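4.2 What stays on the table between meals

The first thing we learned from the Willow homes is that a dining table is hardly ever a bare one. We had gone in expecting to write about meals, and came out far more excited about the hours in between, when the food has arrived, or has half gone, and people have drifted off to do something else. Our visits produced 349 table records across the Willow and Belmonte sites, and in most of them the table was working as a larder, a sideboard and a parcel shelf all at once.

We use the term "mixed table" for any tabletop that holds takeaway food, shop-bought drinks and household dishes together. Earlier work at Henov treated these as three separate groups, each with its own place in the home. That makes good sense for kitchens, where cupboards and fridges do the sorting. On a table the groups run into one another, and it is the way they do so that interests us here. Figure 3 is a record we return to several times in this section.
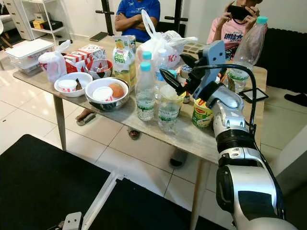 Belmonte, 06/11/2018

Figure 3. A mixed table, with takeaway packaging, drinks and bowls sharing one pale wood-grain top.

Take the bags first. A carrier bag with its handles tied is a wonderfully informative object – it is closed, it stands up by itself, and it claims a good deal of room. The large KFC bag in Figure 3 has its handles knotted upwards towards the back of the table, while a striped box from the same chain stands separately, with a red bowl in front of it. We coded such tables as "part unpacked", meaning that some of the packaging is standing out on its own and at least one bag is still tied. The code says nothing about whether anyone has eaten, and we were careful not to read that into it.

Bowls turned out to be the richest group of all. We had listed them at first as serving dishes, and had to change our minds within days. In Figure 3 a white bowl and a larger stainless steel one each hold a small white cup with a red stripe, and the steel bowl has a round orange fruit in it as well. A bowl used in this way is closer to a tray or a basket. It keeps small things together, it stops round things rolling, and it can be carried off in one go. Of the 1433 single items in our full list, 77 were cups or small tubs sitting inside another dish, a pattern that the older Henov scheme had no way of recording.

Drinks behaved differently again. Bottles tended to stand close to other bottles, whatever else was on the table, and cartons were more often found a little apart. The cluster of clear water bottles in Figure 3 is typical, with the Dee Fresh juice carton towards the back. We also began to note caps. An uncapped bottle among capped ones is a small detail, but a lovely one for anybody studying tidying, as it marks out one item that needs a different sort of handling from its neighbours.

Instant food in its own pot, such as the green Maggi cup noodles near the right front edge, sat awkwardly in our scheme. It is shop-bought, it is a meal, and it is also its own dish. After some debate we gave it a class to itself, and the Zesora coding sheet (revised in October) now follows the same rule. Lidded storage containers were kept with household dishes, even where they were stacked on a tray, so that the counts in Table 2 can be compared with those from the kitchen visits.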